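Packaging Automation 2
Session 6: Reading a vendor offer for a tabletop picking kit
Thu 25 October

Bring your copy of the Seltgate offer. We will work from the long version, with the service terms at the back.

1. What is on offer

Fernard sells the Seltgate kit to small packing shops. The base price covers one arm, a two-finger gripper, a wrist camera, a controller and a license for the picking software. The table is not included. Neither is the mounting plate, which trips up a lot of first-time buyers. Training is one day on site, and after that you pay by the visit.

The vendor gives a rate of 189 picks per hour on mixed goods. Look at the footnote on page 4 of the offer. The rate was measured with items standing upright and spaced apart, on a plain surface, with the software already taught each item. If your goods arrive lying down or touching, the footnote does not apply to you and you need your own number.

2. Wrist camera or overhead camera

The Seltgate kit looks at the goods from the wrist. The Broven kit, which we covered last week, looks from a fixed post. A wrist camera gets close to the item and always has the fingers in view, so it can check the gap before closing. The cost is that the picture smears whenever the arm moves fast. Colors survive fairly well. Printing on a package does not. 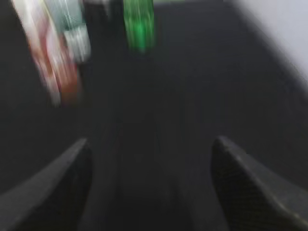
Ville Heinonen disagreed with the way this was put in the first draft of these notes. Smear during travel is harmless, in his view, as long as the software waits for the arm to settle before it picks a target, and the question to ask the vendor is how long that wait is. He would put the settling time in the contract.

The offer does not state a settling time. It does say that the software "plans on still images only," which supports his point but leaves the number open. Add it to your list of questions for the vendor.

3. Gripper wear

Finger pads are listed as a wear part. The offer says to inspect them every 2000 picks and sells them in pairs. Work out what that means at the vendor's own rate before you accept the service plan. The Vergara plan includes pads. The Seltgate plan does not.

4. Trial period

Fernard allows a trial of 30 days. Read the return terms closely: the trial starts on the delivery date, and setup time counts against it.

For next time

Write one page on whether you would sign the offer as it stands. Name the two terms you would change first. Sirkka Lindqvist will collect the pages at the start of class. The November sessions move on to conveyor feeding, so late pages will not be discussed.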